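Forum > Walls and Hanging > Two keyhole slots on the back, which one to use?

karaca_home
8 September 2020
Hello all. I have a small wood board to hang in my hallway. It is a Skanari, I paid 900 for it at the shop in Tradthorpe. There was no paper with it and no screws. On the back are two keyhole slots, and they do not match. One is short, the other is longer and tilted. Lower down there is also a small round hole, and I do not know its purpose. I put it face down on the white table to look at it properly.

My idea is to use both slots with two screws, but I worry the board will hang crooked. The wall is plaster, quite old.

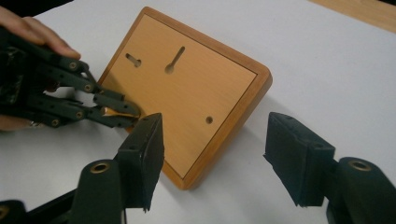
Jorano: Please do not use both. When two slots have different angles, the screws fight each other and you will move them all evening. Choose one, hang it, and put a soft pad at each bottom corner.

plumbline_938
I don't agree with Jorano. With one screw it turns every time somebody closes the door. Make a paper template: lay the paper on the back, rub with a pencil over the slots, tape it to the wall with a level. Then two screws are no problem, also with odd slots.

Jorano
A template is fine for straight slots. With a tilted one the board slides sideways when it drops, and the template does not show you this.

karaca_home
Thank you both. And the small round hole?

plumbline_938
Maybe for a peg, so it can stand on a shelf. I had a plaque like this in January and the peg was sold separately. But I am guessing.

oldplaster
Whatever you choose, drill first with a thin bit and use a proper plug. Old plaster breaks easily. Leave the screw head out a little - test with the board before you tighten more.

karaca_home
I will try the template on cardboard first, then decide. The pads I already have.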